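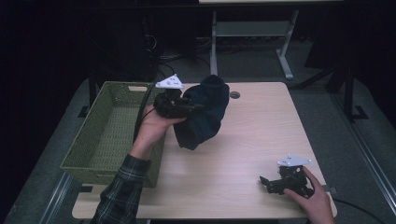

Morenike Usman says pair them while they're still on the airer and you never need a table at all. Which, fine, Morenike, but my airer is in the bath and I'm not standing in the bath to match socks.

So. Laundry thread, as threatened on Wednesday. Short posts, I've got dinner on.

Main thing I've changed: dark wash gets sorted on the table, not on the bed. Bed is a trap. You put it all on the bed, you get tired, you sleep next to a heap of jumpers for a week

Light table top, dark clothes. Can see everything. Navy on a dark duvet under a 40 watt bulb is how I went to Larkanham in one navy sock and one black one and sat through a whole lunch with my feet under the chair

The basket is the olive green one, woven sort of look, handle hole in the end. Got it from Babalola on the corner. They had a grey one as well but the grey was taller and I can't be doing with reaching down into a tall one for the last pair of pants

Rule (my rule, have your own): basket goes to the left, half off the table if it has to be. Stuff comes across from the right. Fold, in it goes. I'm a bit evangelical about the left thing sorry

Ibrahim Olatunji asked do I fold socks or ball them. Fold. Balling wrecks the elastic, my nan said so and I've never checked

Also for small things – hold it up by the top first and let it hang. Sounds daft. But you find out straight away if it's inside out, and if it's a sock or that stupid little headband thing that's the exact same blue as the socks

Order I do it in:
socks
pants
t-shirts
anything with buttons, reluctantly

Socks first because they're boring and there's loads. Started with shirts for ages and then had no will left by the time I got to the bottom, so the bottom just went back in the basket. Same 5 socks living down there since September I reckon

Somebody will ask about the odd ones. They get 2 washes to find their partner. After that they're dusters. No appeals

Right, the table itself. Wipe it down before you start. Dry cloth does it, damp one and then you've got to wait, and I don't wait, and then I've got a damp t-shirt
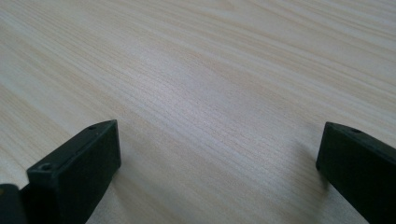

and check for crumbs while you're there, toast is the enemy of black leggings. I run a hand over with the grain, then across it. Takes no time. Grain hides crumbs better than you'd think on a pale top, they're teh same colour

Lint roller after, not before. Did it before for years. Did the whole lot, put it down on the table, picked up everything that was on the table. Genius

Someone's messaged to ask if I count it all. No?? Well. Once. When we moved out of Sitmont I counted every item of clothing for the boxes and got 217, and had honest to god thought it was under 100. Gave a load away. Probably back up to almost 200 by now, don't ask me to check

Detergent, as two of you asked: whatever's on offer. Was using the Rornonis sheets for a bit, they're ok, they smell like a dentist. Darks inside out, cold-ish wash, and don't cram the drum. That's all I know about washing, I'm a folding person

Folding t-shirts – I do thirds then in half and stand them up in the drawer like files. Saw it somewhere years ago, felt smug, still do it. Jumpers no, jumpers just get piled, they won't stand up for anyone

Dark flannel shirts: don't fold at all, hanger, top button done up. They crease if you so much as look at them and I'm not ironing check, the lines go wonky and you can see it

Pan's boiling over, got to go. Will do towels another night, I have opinons about towels

Oh and Morenike has just sent me a photo of her airer with everything paired up on it. Very neat. Annoying

Contact | Copyright | Back to top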